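Leonilde Veloso
Finished moving my late aunt's letters out of the attic this month. 210 in all, most of them mailed from Morkatthorpe between her first job and her retirement. Posting some notes in case anyone else has a box like this.

I read them in date order. It took three weeks of evenings. 177 have a postmark I can read. For the rest I went by the stamps and by whatever she was complaining about.

She wrote to her friend Chareonsuk nearly every month. Rent, the bus, a coat she couldn't decide on. Very little news — mostly prices. 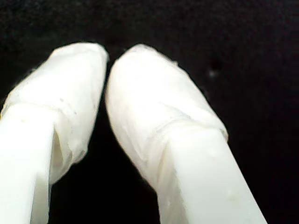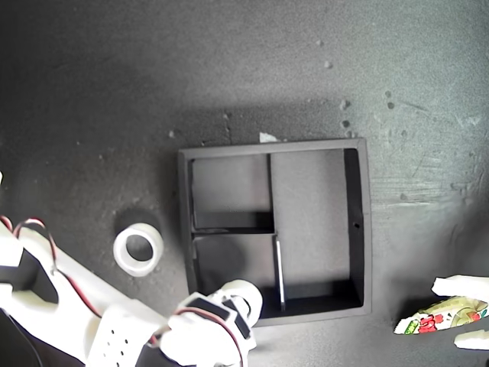 Pulludia asked if I was keeping the envelopes too, and said her family threw theirs out and then had no way to tell which January a letter came from.

Yes, keeping them. Each letter stays folded inside its own envelope, with the year in soft pencil on the back flap. No tape, no paper clips. Three had rusted clips and the stain went through two pages.

Scanning is next. I tried the flatbed at 200 dpi and her pencil came out too faint, so I'm going up from there. Fronts and backs both — she wrote in the margins when she ran out of paper.

If anyone has typed up a set this size, did you keep the misspellings? I'm leaning toward yes. She spelled Wednesday a different way every time.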